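Movach Automation Newsletter / Issue 18 / Faults and Fixes

Folding cell paused after gripper closes on a released command

The towel folding cell at the Gethin site was taken out of unattended running this month after a gripper on the left arm closed when it had been told to stay open. There were no injuries. One finger pad was torn and one wrist cover was cracked. The cell is back in use at reduced speed, with a person at the stop button, until the changes listed in this item have been checked.

The fault showed up during a long run of single cloths. The left arm picks a cloth from the table by one corner, lifts it, and holds it while the right arm comes in for the second corner. When the right arm has its grip, the left arm may let go and pick again closer to the edge. The fault sits in that second pick.
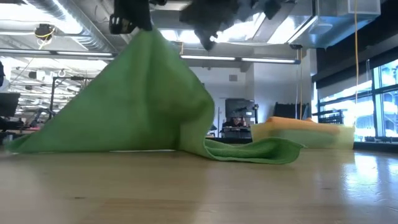 Posted in Faults and Fixes | By the Bekeck cell support desk | Sat 28 September

A cloth hanging from one gathered point gives the cell very little to work with. The lower hem can rest on the table, curl under, or swing clear of it, and the second corner may end up inside a fold. The Ovum planner handles this by guessing a corner, moving the right arm toward it, and asking for a new guess if the grip sensor reads nothing. Each new guess sends a fresh open command to the arm that is moving. The arm that is holding gets a hold command at the same time.

On the faulted run the planner asked for new guesses faster than the gripper controller could clear them. The controller keeps a short queue. When the queue filled, it dropped the newest message and kept the oldest, so the left gripper acted on a close command that should have expired. By then the left arm had already released and was 18 mm from the right wrist. The fingers closed on the edge of the wrist cover.

The force limit did work, but late. It is set for cloth, and the check runs only after the fingers report that they have stopped moving. Against a hard edge the pad kept slipping, so the fingers never reported a stop. The operator pressed the stop button and both arms held position. The cloth was cut away to free the pad.

Logs from earlier runs were read back for the same pattern. In 300 cycles with the old planner settings, stale commands reached a gripper 2 times. Neither caused contact, and neither raised an alarm. That second point is being treated as a fault in its own right.

Changes made so far:

Gripper commands now carry a time stamp. Anything older than 100 ms is thrown out and logged.

A full queue now stops the cell. It no longer drops messages.

The force check runs during the whole closing move.

The planner may not ask for a new corner while either gripper is in motion.

The last change costs time. Cloths that land with a curled hem take longer, as the right arm has to back off fully before it tries again. Thicker cloths with a fuzzy face are the slowest, and the corner guess is still poor on them. Work on the guess is separate from this fault and has not been moved up.

Sites running the same controller should install the queue update before the planner update. With the order reversed, the planner sends time stamps that the controller does not read, and the cell will run with no sign that the check is missing. The version screen should show both updates before the arms are powered. Sites that cannot update yet should turn off the second pick and accept the looser fold.

Wrist covers should be checked for cracks along the lower edge, on both arms, with power off. Pads with any lifting at the corner should be replaced as a pair. Spare pads are held at Gethin and can be ordered through the support desk in the usual way.

Unattended running stays off at all sites until the review in November. Logs showing a discarded command or a full queue should be sent to the desk complete, including the run before the event.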